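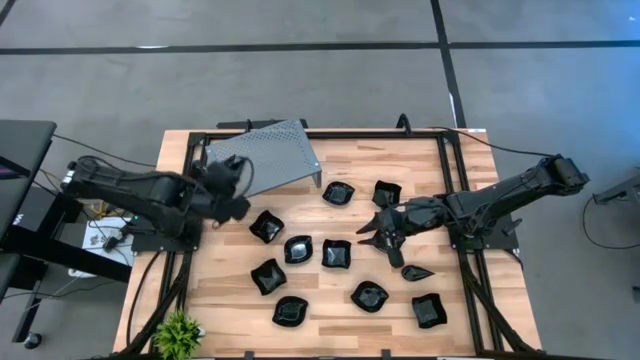
Food Waste in the Delley Hall Cafeteria
Final project report
Afroza Howlader and Gil-soo Bang
Advisor: Denise Penrose
24 May 2020

1. Background

Delley Hall serves lunch and dinner to students in the east dorms. Food is self-serve except for the hot entrees, which are handed over the counter by staff. Plates go back on a belt near the exit and are scraped by hand in the dish room.

Before this project the cafeteria had no record of what was thrown out. The kitchen manager, Mervyn Birkett, kept notes on what was cooked and what was left in the pans, but plate scraps went straight into the compost bins with everything else. We wanted to know how much food was left on plates, which foods were left most often, and if smaller serving dishes would change the amount.

2. Method

We collected plate scraps at lunch on 36 serving days. The first part of the study used the regular dinner plates and soup bowls. In the second part the salad bar and the side dish station were switched to smaller bowls, and the regular plates were kept for entrees only. Students could come back for more as often as they liked, same as before.

Scraps were sorted into four bins: grains and bread, vegetables and fruit, meat and other protein, and mixed. Anything we could not separate in a reasonable time went into mixed. Bones, peels and napkins were taken out before weighing. Liquids were poured off and not counted, so soup is missing from our results almost completely.

The bins were weighed on the kitchen's floor scale. Sandra Ellwood in the dining office gave us the card swipe counts so that we could divide the weight by the number of people who ate.
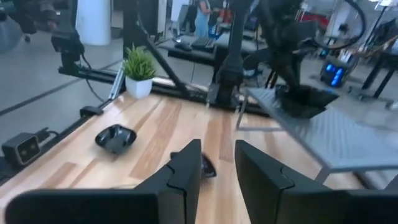

Both parts of the study used the same three-week menu cycle. This mattered more than we expected. On pasta days the grain bin filled up well before the others, and if one part had included more pasta days than the other the comparison would have been useless.

We also put out a short paper survey by the exit and got 948 usable forms back. Forms with no answer to the first question were thrown out.

3. Results

Waste per person dropped by some 25 percent in the second part. Most of the drop was in grains and bread, mainly rice. Vegetables went down a little. Meat and protein did not change, as expected, given that staff served it in the same portions both times.

The most common survey answer for leaving food was "took too much." The second was "didn't like it." Several people wrote in that they were rushing to class – we should have made that a choice on the form.

4. Problems

The mixed bin was too large. On stew and casserole days it held most of the weight, and we can say very little about what was in it. Dinner was not measured at all. We also did not track how many students went back for seconds, so we can't say how much extra walking or waiting the small bowls caused.

5. Next steps

Mr. Birkett plans to keep the smaller bowls at the side dish station through June. We suggest repeating the weighing at dinner and adding a separate bin for soups and sauces.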